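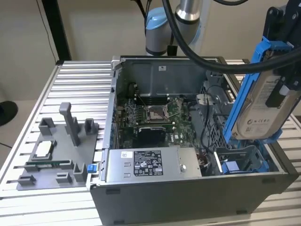

Progress on the disassembly cell since the last report has been mostly on the gripping side. The arm now takes hard drives out of donated desktop towers together with their plastic brackets, and it has done this on four different case models. We had planned to grip the bare drive, but the metal edges slid in the fingers. With the tower lying on its side and the panel off, the black gripper closes on the upper part of the blue bracket and lifts the drive clear of the case upright, label outward, where the label can be seen. That change alone took most of September.

Parts holding

The gray fixture plate to the left of the tower is the third version. All of it was printed on the workshop's own Renditz printer. The processor has its own rectangular recess and a thin green board lies in a long slot. The first plate was too shallow and parts rocked when the arm let go of them. The second was deep enough but warped at one corner. The current one lies flat and we don't plan to change it again before the end of the grant, apart from the back right holder, which needs to be a little wider.

What works and what doesn't

Drive removal is reliable enough to run with one person nearby. Lifting the processor works if the socket lever has already been opened by hand. Opening the lever with the arm is not solved. We tried a hooked fingertip and it slipped off the lever more often than it caught, and on one board it bent pins in the socket. That board was scrap, but we stopped the trials there until we have some kind of force limit on the wrist.

Side panels are still taken off by hand. So are power supplies, which we left out of the plan from the start for safety reasons.

Cabling on the arm needs attention. The thick black cable to the gripper hangs in a loose loop and passes over the top of the case during some moves. It has snagged on a drive cage once, with no damage. A cable guide is drawn and will be printed next.

Budget

The Nitano grant is 4,000 dollars. Spending to date is around 2,600, which includes 599 for the gripper from Soomro and 900 for the aluminum table and frame. The table cost more than we had put down for it — the cheaper one we priced in the application flexed too much under the arm. We covered the difference out of the sensor line, so the second camera has been dropped. We don't need any additional money for this.

Next period

The remaining work is the cable guide, the wrist force limit, and a new round of lever trials on boards that have already been written off. Konlow has agreed to set aside 2 more pallets of old office towers for us, and we can store one of them at the workshop now. The other will have to wait until the shelving by the back door is cleared. We also owe you the design files for the fixture plate. They will be sent once the wider holder has been tested, together with the print settings.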